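Equipment Review: Clavia Two-Finger Gripper Set
Prepared for departments planning automation purchases

The Clavia set was reviewed over one budget cycle at the Clonetholm facility as a candidate for produce handling and light kitchen tasks. It was compared on cost with the Jaidee hand, which the facility already owns.

The list price is $1,475 per gripper. A two-arm station requires a pair, and with brackets and cabling the order came to just over $3,000. Departments should budget for the full amount at the outset — the brackets are sold separately and the quotation does not make this plain.

Delivery took 14 weeks. Installation was straightforward, and the printed manual was adequate. Spare fingers are sold in packs of 4, and one pack per arm should be included in the first order. Zotow, the regional supplier, answered technical questions promptly but was slow to issue corrected invoices.

The open-frame fingers are well suited to rounded items of uneven size. Thin, flat utensils remain a weakness, and the Jaidee hand is preferred for that work.

The set is recommended for purchase, provided that funds for spares are approved in the same request. 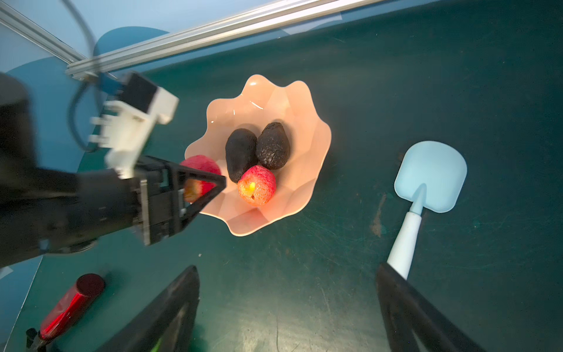

Gripper at an apple on the rim side of a fruit bowl, with avocados alongside.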